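Flindow hand gripper kit - worth it?

denard_lane
Anyone used the Flindow kit? Pair of hand-held grippers, you squeeze, they log what you did, robot arm is meant to learn from it. 39 a month to rent the pair. Seems steep for what it is

Horkudance
had ours since April. Build is decent, the blue ridged pads are the best bit. Software is meh, crashed on me twice in a 25 minute session and lost the lot

nuttall_b
Disagree on the software, mine's been fine. Pads though - they wear. Changed one set already and they're not cheap

Horkudance
what are you picking up with them, bricks? mine look like new

nuttall_b
Cutlery mostly. Forks are murder on them

denard_lane
More bothered about small stuff tbh. Cups and boxes any cheap gripper can do. Thin fiddly things is where I'd expect it to slip

Horkudance
do jewellery then, thats the real test. Twisted hoop earring, held fine between the pads. Bangles easy. Flat little rings on a duvet are horrible, the bedding gives and you end up pinching cloth

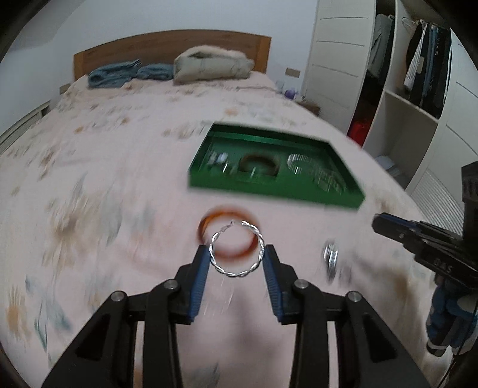
gripfan34
Do the pads come off without tools?

nuttall_b
They pull straight off by hand, new ones push on until they click. Takes a minute a side.

denard_lane
ok that helps. Still think 39 is cheeky when pads are extra

Horkudance
ask for the 2 month deal, they threw in a spare set wiht mine

nuttall_b
Never got offered that. Typical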